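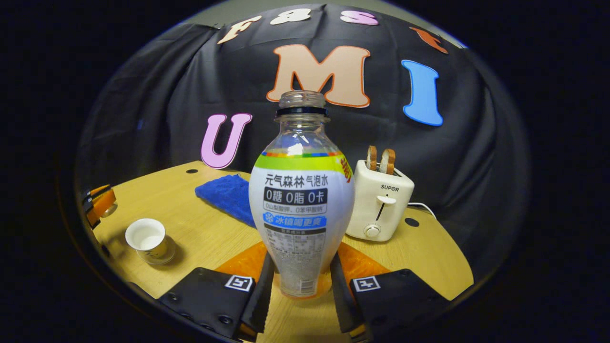
I'm recording demos of moving a drink bottle across a table, using a hand-held gripper with a camera on it, so an arm can learn the task later. I have 91 recordings so far. When I play them back through the Hultetti software, the tool path is smooth for most of the run and then jumps sideways near the end. The bottle is clear at the top and has a white label lower down, with a lime-green band, and I hold it by the lower part with the pads pressed on both sides. The markers on both fingers stay in view. Is the clear plastic the problem, or am I moving too fast?

Posted by Felista Nyanda, Jul 4, 2020

2 answers

Yevhen Kravchuk
Probably not the bottle. The tool path comes from the camera tracking the background, and the finger markers only give you the opening width. If the path jumps, look at what the camera sees at that moment. Plain black cloth gives the tracker very little to follow. A towel, a toaster, letters on the cloth all help, but only while they are in view and standing still. Before each session do a slow sweep of the whole table to build the map, then record. Don't move anything in between except the bottle. Slow down for the last part and see if the jump goes away. Throw out the bad runs, don't try to smooth them.

Hnatiuk
I gave up on hand-held and went to remote control with the Erier arm. Slower, but the joint positions come straight off the motors so there is no tracking to lose. Took me 4 evenings to get decent at it. Can't help with Hultetti, never used it.

Comment from Felista Nyanda: Did the sweep, will redo two of the bad ones tonight.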